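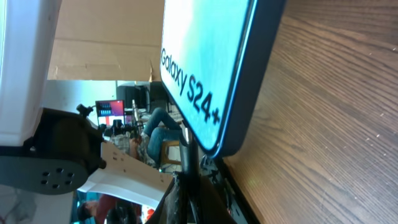

Buying a Used or Refurbished Phone: Frequently Asked Questions

Last updated Sunday, December 22, 2024

Is "refurbished" the same as "used"?
It should not be, but the word has no fixed meaning in most listings. Some sellers open the phone, test it and replace worn parts. Others wipe the screen and reset it. Ask what was done and get the reply in writing. If the reply is "fully inspected," you have learned nothing.

What does Grade A mean?
Whatever the seller wants. Droltik and Tredus both sell Grade A phones, and their definitions do not match. One allows light scratches on the screen and the other does not. Read the grading page before you compare prices.

The listing says battery health is "good." Is that enough?
No. Ask for a percentage and a screenshot. We would pass on any phone whose seller can't produce one.

Can I trust the product photos?
Only so far. Many shops use one set of photos for every unit of the same model, so the scratch-free phone on the page may not be the phone in the mail. Ask for pictures of the actual unit with the serial number showing.

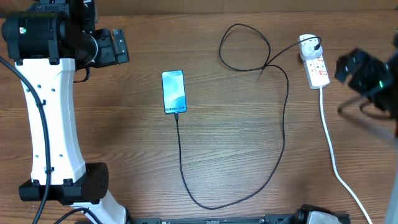
Does it matter where the phone was photographed?
Less than buyers think. A tidy studio shot tells you the seller owns a lamp. For judging scratches, we prefer a plain surface and light from the side. A wooden tabletop with an orange-brown grain does fine as a background, and a dark phone will stand out well against it. What you want is several angles, including the corners and the charging port.

Is a sealed box proof that the phone is new?
No. Seals can be bought in rolls. Match the number on the box with the one in the phone's settings menu, and check that number with the carrier before you pay.

Are long warranties worth paying extra for?
Rarely. Georgiev offers a 2-year plan that leaves out the battery, the screen and "cosmetic wear." Ask yourself what remains.

A seller has 2,000 five-star reviews. Is that a good sign?
Skip to the one-star reviews and look for the word "refund." Praise written the day a phone arrives says little about how it runs in March.

What should I do on the first day?
Make a call, try both cameras, charge it, and connect to Wi-Fi. Check that no previous account is still signed in. Keep all the packaging until the return window closes.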